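Fostimeo Conference Interpreting Set
Delegate audio for summits and ministerial meetings
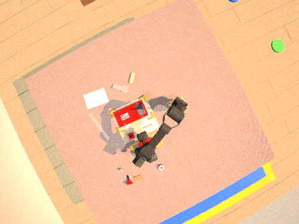

Negin Kordestani wrote that her delegation followed two days of plenary talks on the set and changed language channels without missing a speech.

The base set covers 50 delegates and can be extended to 294 seats. Each seat gets a receiver, an earpiece and a country name plate holder. Interpreter desks are ordered separately.

Set number: 2844
Languages: up to eight, plus floor
Press feed: one output for broadcasters
Rental: by the day or by the week

Bookings for October summits close on 1 Sep 2025. Delivery and setup are handled by Tavisdale. For a written quote, contact Babak Asadi at the rental desk.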